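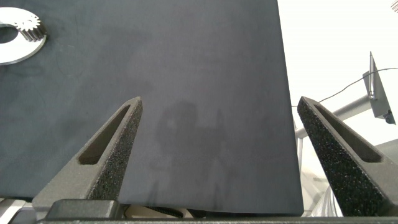
Tamayo felt desk pad, large size: review

I bought the Tamayo pad in September to go under a typewriter. The typewriter is a portable from 1972, and on a bare desk it walks. After a page of fast typing it had moved far enough left that the carriage hit my lamp. A folded towel stopped the walking but made the machine rock, and it looked bad.

The pad comes in charcoal, oatmeal and a dark green. I chose charcoal. It is a dense felt with a thin rubber backing, 4 mm thick in total. It ships rolled in a tube, and the ends curled up for the first two days. I laid it face down overnight with books on the corners and after that it stayed flat, except for one corner that still lifts a little in dry weather.

Noise

This was the main surprise. The typewriter is still loud, but the low thump that used to go through the desk and into the floor is mostly gone. My downstairs neighbor, Socorro Paucar, used to ask me to stop at nine. I asked her what she thought after the first week and she said she could hear the bell but not the keys. I now type until ten.

Grip

The machine does not move on it. I typed nearly 200 pages on the pad before writing this and never had to push the typewriter back into place. The pad itself can slide if the desk is dusty. Wipe the desk first.

The grip is less good for other things. A mouse works on it but drags, and I would not use it as a mouse pad all day. Writing by hand on a single sheet is also poor, as the pen pushes through the paper. Put a magazine under the sheet.

Cleaning

Charcoal shows everything light. Eraser crumbs, lint, correction fluid dust and cat hair all sit on top and stay there. A lint roller takes off most of it. A damp cloth takes off more but leaves faint marks where the felt dries unevenly, and these need a soft brush. I spilled coffee on the right side and blotted it with a dish towel. There is no visible stain, though I can feel a stiff patch the size of a coin. If I bought again I would look at the oatmeal, though I expect it would show ribbon ink.

The label says not to machine wash. Sanne Van Loon, who shares the office with me and has the same pad in green, washed hers cold anyway. It came out slightly narrower and the backing has started to bubble along one side. Follow the label.

Heat

I set a mug on it every day with no trouble. I would not put a soldering iron or a hot glue gun on it. The maker gives no temperature limit on the box or the website.

Compared with others

Before this I tried the Dondoleo cork mat. Cork is easier to wipe and much better for handwriting, but it did very little for the noise and it began to crumble under the typewriter's front feet. The Cidham wool pad is thicker and quieter still. It costs twice as much, and it has no backing, so it slid on my desk when I tried it in the Todside store. On a rough wood desk it might be fine.

Who should buy it

If you have a typewriter, a sewing machine or a label printer that shakes the desk, the Tamayo is a good buy. If you mostly write by hand, get cork. People with white cats should pick a different color.

Pros: steady under a heavy machine, cuts the thump, fair price
Cons: shows lint, curls when new, slow under a mouse
Rating: 4 out of 5

Update: the lifted corner is now held down with double-sided carpet tape, and the tape has left no mark on the desk so far.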